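4.2 Where bags go when they are not being bags

The shopping tote is usually studied at the till, where it behaves well. It is there to be bought, or remembered, or more often forgotten, and the literature has a good deal to say about all three. Much less has been written about the long stretch between trips, when the bag is at home and has nothing to do. Our respondents were at first puzzled to be asked. Several said the bags were "just about", and one pointed vaguely at a door.

Of the 1,090 households that returned the storage diary, nearly all owned more totes than they could name a use for. Few had bought them on purpose. They arrived with conference papers, with a pair of shoes, with a cake from a colleague who did not want the bag back. The diary asked people to note where each bag was left when it came home and whether it had moved by the following Saturday. The entries, 1,678 in all after blanks and one shopping list were removed, fell into fewer patterns than we had feared.

The commonest was nesting. One bag is given the job of holding the others and is seldom seen in public again. Domański's earlier pilot in Bilham called this the "mother bag", a term we have kept in spite of one reviewer. Nesting is tidy to look at and poor in use, as the bag wanted is generally at the bottom, and getting it out turns the whole lot onto the floor. Diary keepers who nested their bags were also the ones most likely to write that they had left home without one.

The second pattern was hanging, from a hook, a door handle or the newel post. Hanging works up to the point where the hook is full. After that the bags go on being hung, in the sense that somebody throws them at the hook, and the diary records them as hung.

The third, and the one that concerns us here, was standing. A tote with some stiffness to its base can be stood on a flat surface against a wall, open end up, with others beside it. People who did this rarely described it as storage. They wrote that the bags were "waiting", or "out for now", and in several homes they had been out for now since April. A standing bag nevertheless has two clear advantages over a nested one: it can be told apart from its neighbours without being touched, and it can be lifted away without bringing the family with it.

How far the first of these holds depends on what the bags look like. A row in mixed colours sorts itself. A row in one colour has to be told apart by small things, such as a trim, a band along the top or a printed word, and by how the handles have fallen. Handles were the feature our respondents complained of most. They flop over the opening, or across the bag next door, and a hand reaching for one bag comes up with another. The group in Figure 3 shows the difficulty well. Blue turns up on every bag, and only the lettering on the one at the left can be read from any distance.

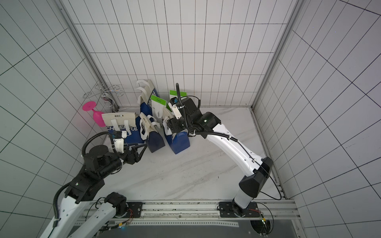 Figure 3. Five tote bags grouped against a tiled back wall, with a wire wine-glass rack on the wall to their left.

We draw attention to the wall as well. Standing bags want a back to lean on, and in the diaries they gathered in corners and along skirting boards, wherever the floor was not needed for walking. They also gathered near whatever else had no cupboard of its own. Respondents in the Cassim terraces, whose kitchens are narrow, kept them by the recycling and the wine glasses, and seemed to regard the three as a single department.

It would be easy to conclude that standing should be encouraged. We are wary of this. A second, smaller round of 47 households was asked to stand all of their totes for the length of the diary, and most managed it until guests were expected, at which point the bags were put inside one another and shut in a cupboard. Only a handful took them out again. The Brondetti scale, which scores a household on how quickly it can produce an empty bag on request, rated these homes no better at the end than at the start, and we return to its shortcomings in Section 5.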